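发件人：Khang Thái
收件人：夹持器与末端工具讨论列表
主题：Re: 持针钳头到底选哪个？顺便问腕部相机

Damir，还有各位：

周二晚上收到你这封信的时候我正好在拆钳头，手上全是酒精味，所以拖到现在才回。先把你的原话贴在前面，免得后来进列表的人看得一头雾水。

> Damir Petek 写道：
>
> 大家好。我们这边预算终于批下来了，要给双臂缝合台配持针钳头，手上有两家的报价，一个是 Tramau 的直齿口，一个是 Promisden 的细纹口。样本册我翻来覆去看了好几遍，越看越像同一个东西，价钱却差了一大截。
>
> 我的问题有这么几个。第一，细纹口夹弯针的时候会不会打转？我们以前用过一种口面很光的，针尖一碰到组织就往旁边歪，操作的人气得要命。第二，左手要不要也配持针钳，还是换成普通的抓钳就行？第三，腕部相机有没有必要装？我同事说固定相机够用了，多一路画面多一份麻烦，标定还要多做一遍。
>
> 另外控制器我们暂时用的是 Rivadeneyra 的老款，不知道带得动带不动。有人试过的话请说说，好话坏话都行，坏话最好多一点。
>
> Damir

好，那我就多说点坏话。

先交代一下我们的条件，不然比来比去没有意义。台子是双臂的，两边都能快换钳头，控制器原来也是 Rivadeneyra 老款，后来换成了 Panbridge，这个后面再讲，因为换控制器那一段我血压有点高。Tramau 和 Promisden 的钳头我各买了2个，自己掏课题经费买的，没有哪家送过我东西，所以骂起来没有负担。前前后后一共缝了186针，大部分是我缝的，剩下的是组里几个学生缝的。学生缝的那些我也算进去了，我觉得反而更有参考价值，手熟的人拿什么钳子都能凑合。

先说打转。你猜得没错，两家在这件事上差别最大，可是方向跟我原先想的反着来。我本来押的是 Tramau，直齿看着就咬得住嘛，齿那么深，往手指甲上一夹都留印子。结果夹弯针的时候，针身是弧的，齿是直的，真正接触的就那么一点点地方，推针的力一大，针就绕着那个点慢慢转。它不是突然滑脱，是慢慢地转，你盯着屏幕的时候还以为是自己手腕的角度给错了，于是去补腕关节，越补越歪。我有一个下午几乎全耗在这上头，一直以为是运动学参数有问题，把标定重新做了一遍，做完了还是歪。后来有个学生把口子放到放大镜底下看，才看明白怎么回事。

Promisden 的细纹口好得多，接触面大，针进去的时候基本稳得住。但是（坏话来了）它的纹路特别爱存东西。缝得久了，口面里会糊上一层，摩擦力就掉下来，夹针又开始飘。我现在的办法是每缝20针停下来刷一次，用软毛的小刷子，顺着纹路刷，刷完再擦干。说明书上对清洁写得非常含糊，就一句“定期维护”，定期是多定期呢？我写信去问，对方回了我一份样本册的链接，就是你翻来覆去看的那份，哈哈。

还有一个小毛病，不知道是不是批次问题：我那2个 Promisden 里有一个，张口的时候两片钳口不太对称，一边先动，另一边晚一拍。闭合倒是正常的，夹针没影响，可是松针的时候会把针往一边带一下。刚缝完一针，针尾巴被它轻轻一拨，线就跟着扯，看着心里很难受。你要是下单，最好在合同里写清楚收货时当场验一下开合，别像我这样用了一阵子才发现，换货都不好意思开口。

再说闭合力。这个东西两家都只给一个最大值，对我们没什么用。我真正想知道的是小开度那一段的力稳不稳，毕竟夹针的时候钳口几乎是合着的。Tramau 在这一段偏硬，给一点点指令就咬得死死的，有好处，夹得牢；坏处是夹线的时候容易把线咬毛。打结要拿钳口去夹线尾巴，咬毛了的线再一拉，断给你看。我断过3次，每一次都是打第二个结的时候断的，前面的功夫全白费，那种心情你肯定懂。Promisden 软一些，夹线舒服，换句话说夹针的时候就得多给一点力。我在控制器里给它做了两档，夹针一档，夹线一档，踏板切换。学生一开始老忘了切，现在习惯了。

第二个问题，左手。我跟你讲，我一开始左右都装的持针钳，想着对称省事，换手也方便，左手接针右手接针都行。缝平整的地方确实没问题。可是一到切口张开的地方，左手要去压住或者提住组织的边，持针钳那个口太窄太硬，提起来就是一个小尖尖，针过去的位置全变了。换成带细齿的抓钳之后，组织边缘能托得平一点，右手进针的角度也就不用老是迁就。代价是左手接针没那么利索，抓钳夹弯针真的不行，针在里面像鱼一样。所以我现在的做法是：出针以后右手自己去接，左手只管组织，必要的时候扶一下线。慢是慢一点，但是每一针的间距匀多了。

如果你们的人喜欢左右手来回传针，那这条建议你就当没看见。这个东西跟操作习惯关系太大了，我劝过隔壁组换抓钳，人家试了一上午就换回去了，说左手像戴了个手套。

第三个问题，相机。这个我要认真跟你同事唱个反调。固定相机当然必须有，看全局、看两只手会不会打架、看线圈跑到哪里去了，全靠它。线这个东西最烦人，一不留神就绕到杆子后面去，近处的相机根本看不出来它是从哪儿绕过来的。可是判断针尖跟切口边的距离，固定相机就很吃力，尤其是表面湿的时候，反光一片一片的，针身也是亮的，亮的叠在亮的上面，我经常要把头凑到屏幕前面去认。腕部那路近，针和切口的关系一眼就清楚。缺点也很明显，离得太近的那把器械会糊掉，线从画面外面进来又出去，你要是只看它，过不了多久就会把自己绕晕。

我贴两张我们台子上缝的时候的画面，你给你同事看看，先是固定相机的，后是腕部小相机的： 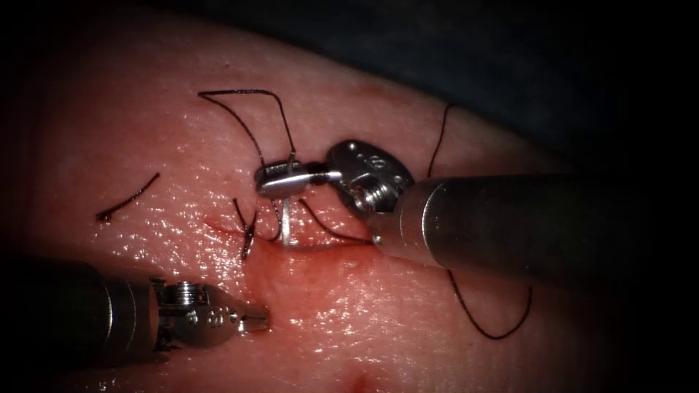
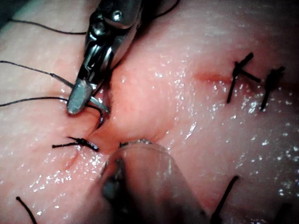

所以我的结论是两路都要，但是主屏放固定相机，腕部那路放旁边的小窗，进针的时候瞟一眼就行。千万别让操作的人自己切主画面，我试过，切着切着手就停了，针悬在那儿，人在找按钮。你同事说的标定麻烦也是真的麻烦，我不骗你，腕部相机每次换钳头以后都得重新对一下，我们这儿对一次要20分钟，熟练了也快不了多少。如果你们只是给人看，不拿画面去算什么东西，那标定可以马虎一点，支架拧紧就行。要是像我们这样打算以后拿它做针尖跟踪，那就老老实实每次做。

灯也顺便提一句。原来那盏灯太正了，直直打下去，整个表面白花花的全是亮点。我把它往旁边挪了一些，又蒙了一层描图纸，好了一点，可是暗角也跟着出来了，边上黑乎乎的。描图纸我打算换成正经的柔光片，五月份再弄，现在先忍着。有谁知道偏振片在这么近的距离上管不管用？我在别的地方看到有人说管用，可是没说画面会暗多少，我们的小相机本来进光就少，我不太敢试。

然后是控制器。Rivadeneyra 老款带得动，你放心，光是开合加上腕关节，两家的钳头都没有问题，线缆转接头两家也都有卖（Tramau 的那个贵得离谱）。我换 Panbridge 纯粹是为了刚才说的那两档夹持力，老款里夹持力只能设一个值，要改就得停下来进菜单，缝到一半谁受得了这个。如果你们不在乎这个，就别换，真的别换。Panbridge 刚到的时候左右两臂的踏板映射是反的，我踩右边，左手松开了，正夹着的东西就那么掉下去。我以为是自己接错了线，查了一整天线，查到最后发现是默认配置文件里写反了。改一行就好，改完之后用到现在都很正常，延迟也比老款小，手感上能觉出来，不过我没有正式测过，所以你就当我随口一说。

哦对，换了控制器以后腕部相机的那一路会偶尔卡一下，大概是和控制信号走了同一个网口。我把相机单独接了一块网卡，就不卡了。你们装的时候干脆一开始就分开走，省得像我一样半夜爬到台子底下去理线。

弯针本身我也想啰嗦两句。夹的位置比钳头是什么牌子还要紧。学生刚来的时候都爱夹在针尾那一头，觉得前面留得长好进针，结果针身一受力就晃。往前挪一点，夹在中间稍微靠后的地方，Tramau 那个打转的毛病都能减轻不少。我后来在小窗旁边贴了张纸条写着“往前夹”，贴了以后废线少了很多。线也不要留得太长，留长了满台子都是，抬手就挂住杆子。可是留短了打结又不够用……这个我到现在也没找到特别舒服的长度，谁有心得请务必告诉我。

所以回到你的问题，要是我现在重新买，右手 Promisden，左手抓钳，Tramau 的那2个我会留着做干练习，夹直的东西它挺好用的。价钱上 Promisden 贵，你心里有数，可是断一次线重来一遍也是钱，学生的时间也是时间。

你要是想先摸一摸再决定，我可以把那个开口不太对称的寄给你试几天，只要你不嫌弃它松针的时候拨那一下。地址私下发我，别发在列表里。夹持力那两档的配置文件我也可以一起给你，注释写得很乱，有一半是我骂人的话，你看的时候自己跳过去。

另外你信里没说你们用的是多粗的线，这个对夹线那一档影响挺大的，回信的时候说一声，我好告诉你从哪个值开始试。

Khang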